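Careers / Robot Software / Planning and Control

Wanted: a software person who likes it when the arm does the boring thing properly

Hi! I look after the planning and control code at Trullanex, and I need help. There's a proper job description at the bottom of this page somewhere (the one with the salary band and the superannuation), but I wrote this part myself because the last ad we ran sounded like it was for a bank, and we got a lot of lovely applications from people who wanted to work at a bank.

So, the short version. We make software that lets robot arms do kitchen-sized jobs. Put the strawberry in the bowl. Move the basket out of the way. Fetch the sauce. We don't build the arms and we don't want to. What we build is the stuff in the middle: the bit that takes "put the strawberry in the bowl" plus whatever the cameras are reporting, and turns it into joint motions that don't wipe out the crockery on the way past. We call that middle layer Cuervo, and it's what you'd be working on pretty much every day.

Cuervo is three things stacked on top of each other, and I'll be upfront about the state of each one.

The planner is in good shape. It's sampling based, it's quick, and it copes with tables that have far too much on them. It was written in C++ by people who had the time to do it well, and I'm still grateful to them. You'll mostly leave it alone.

The scene model is in OK shape. It keeps track of what's on the table, where it is and how sure we are, and it does fine with bowls and plates. It does less fine with anything shiny, anything see-through, and anything that's half hidden by the arm itself. That last one bites us all the time. The arm reaches in, covers up the thing it was about to pick up, and the model has to decide whether to trust what it knew a second ago. At the moment it trusts itself a bit too much, and I'd love someone to come in with strong opinions on this!

The controller glue is in bad shape, and it's the main reason for the ad. It started as a weekend script of mine. It's now 3000 lines of Python that sits between the planner and the arm, retimes trajectories, watches the joint torques, and decides when to give up and try again. It works, it's been running every working day for ages, and I'm a bit scared of it. I want to rewrite it with another human in the room.

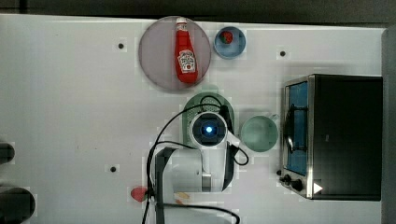

Ivar Söderlund told me I should also warn people that most of the week is spent on recoveries and very little of it on clever grasping, and that anyone who comes in hoping to publish a new grasp method will be miserable by October. I think that's slightly harsh but I'm leaving it in. Getting a grasp right the first time is a nice feeling. Getting the arm to notice it's got the grasp wrong, back out without dragging its cables through everything, and have another crack from a better angle is where the hours go. If you enjoy that sort of thing you'll be very happy with us.

What you'd be doing in the first few months

You'd start by sitting with me and reading logs. I know, but it's the quickest way in. We've got a replay tool called Tinutwood that lets you scrub through a run and see what the planner thought, what the controller sent and what the joints did, all lined up on one timeline. It's the best thing we've got and also the ugliest. If you have any feeling at all for interfaces you may end up fixing the colours out of sheer annoyance, and you'd have my full support.

After that you'd take on a piece of the controller rewrite. I'd suggest the retry logic, as it's fairly self-contained and it's where the weirdest behaviour lives. Right now a failed grasp, a blocked path and a dropped camera message all get treated in much the same way, and they really shouldn't be. I've got a rough sketch for splitting them up. You're welcome to tell me it's rubbish.

Once that's in, it's up to the two of us. The things on my list:

- cable-aware planning, so we stop pretending the arm is a tidy set of cylinders with nothing hanging off it
- keeping a sensible guess about small food items once the arm or a cable has covered them up
- proper simulation tests for the oven jobs, where the clearances are tight and the glass door confuses the depth readings
- getting the nightly test run down from 120 minutes to something I can sit through with one cup of tea

Who I'm hoping will write in

You've written code that moved something real. It doesn't have to have been an arm. A greenhouse vent, a camera slider, a wheeled thing at uni that kept hitting the same skirting board, all good. What I'm after is someone who's had a program that looked perfect on the screen and then met an actual table.

You're comfortable in Python and you can read C++ without getting upset. You know your way around transforms, or you've been hurt by them enough times to be careful. You write tests, or you'd like to and haven't had a boss who gave you the time.

I don't mind whether you've got a degree. I do mind whether you can explain what you did to somebody who wasn't there, because there are 7 of us on the software side and we read each other's notes constantly. We've got one person part-time from home and another who's gone back to study, and the notes are how it all hangs together.

You don't need to know any machine learning. The perception group has that covered and they're very good at it. It'd help if you were curious, as you'll be on the receiving end of their outputs and will want to ask them why the confidence on a bowl drops when the light changes.

The practical bits

We're in Lalancombe, five minutes' walk from the station, upstairs from a place that does very good dumplings. The job's full-time, though four days is fine if you'd like that better, just say so. You can do log reading and a fair bit of the coding from home. For anything that touches the arm you'll need to be here, with a hand near the stop button. That's one rule I don't bend on.

We keep normal hours. I leave at five most days to pick up my kids, and I'd be worried if you were still at your desk when I wasn't. There's a $400 allowance each year for books or courses, it rolls over if you don't spend it, and you don't have to write a report about how it changed your life.

How to apply

Send me an email with a CV (two pages is plenty) and a few paragraphs about a time some software of yours did the wrong thing in the real world and how you tracked it down. I care about that part far more than the CV. Code samples are welcome but please pick something short, and tell me which bit you're proud of so I don't spend my evening admiring your config files.

If it looks like a fit, we'll have a phone chat for half an hour or so, and then you'd come in for an afternoon. There's no whiteboard puzzle. We'll pull up a failed run in Tinutwood and go through it together, and you can ask as many questions as you like. We pay you for the afternoon.

I'll reply to everyone, though it may take me a week if there's a big pile. If you're not sure whether you've got enough experience, write in anyway and tell me what you're unsure about. I'd much sooner read that email than miss out on you!

Contact: Trullanex Software Jobs, Lalancombe | © Trullanex | Posted June 26, 2020 | Back to top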